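Association Fletthorpe – Jeux de cartes et jeux vidéo
Procès-verbal de la réunion du bureau du 4 juillet 2021

Présidence de séance : le président de l'association. Le quorum étant atteint, la séance est ouverte à l'heure prévue. Le procès-verbal de la réunion d'avril est adopté après correction d'une erreur de plume au point 3.
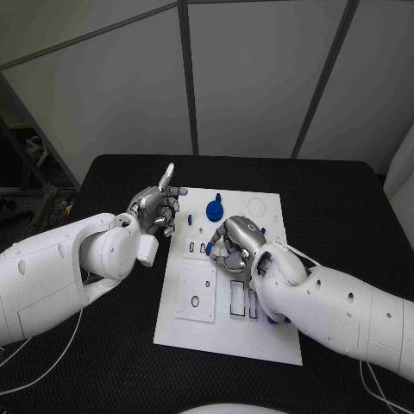

Babita Goel

Secrétaire de séance

1. Tournoi Gulutow

Le bureau prend acte du bilan de la phase qualificative en ligne du jeu de stratégie Gulutow. Le nombre d'inscriptions validées s'établit à 189, dont 81 joueurs participant pour la première fois à une compétition de l'association. Deux dossiers demeurent en suspens, les justificatifs d'âge n'ayant pas été transmis dans le délai fixé par le règlement. Un dernier rappel leur sera adressé par courrier électronique.

Il est relevé que la mise à jour publiée par le studio Dastden en cours de qualification a modifié la valeur de plusieurs cartes de soutien. Plusieurs participants ont demandé que les parties jouées avant cette mise à jour soient annulées. Après discussion, le bureau décide de maintenir l'ensemble des résultats acquis. La version du jeu sera en revanche figée pour toute la durée de la phase finale – sous réserve de l'accord écrit du studio.

Décision adoptée à l'unanimité, moins deux abstentions.

2. Règlement de la phase finale

Le projet de règlement transmis avec la convocation est examiné article par article. L'article 4, relatif au temps de réflexion, est modifié : chaque joueur dispose désormais d'une seule pause par manche, à demander à l'arbitre avant la distribution des cartes. L'article 7, qui autorisait le changement de paquet entre deux manches, donne lieu à un échange plus long. Il est finalement conservé dans sa rédaction initiale, à l'exception du dernier alinéa, supprimé.

La question de la diffusion en direct est renvoyée à la prochaine réunion. Il est demandé au responsable technique de présenter d'ici là un devis comprenant la location du matériel de captation et le décalage de retransmission exigé par les arbitres. 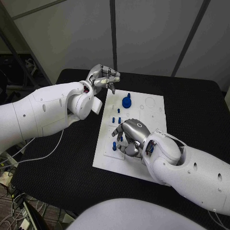

3. Partenariat avec l'éditeur Grønli

Le président donne lecture de la proposition reçue de l'éditeur Grønli. Celui-ci offre de fournir les clés d'activation de son prochain jeu d'aventure en contrepartie d'une présence sur les supports de communication du tournoi. Le bureau accueille favorablement cette offre, mais souhaite que la mention du partenaire soit limitée au site internet et au programme.

Mandat est donné au président pour poursuivre les échanges sur cette base. Aucun engagement ne sera signé avant relecture de la convention par l'ensemble des membres.

4. Questions diverses

Un membre signale que le classement affiché sur le site ne correspond plus à la feuille de résultats officielle. La correction sera effectuée sous huitaine.

L'ordre du jour étant épuisé, la séance est levée.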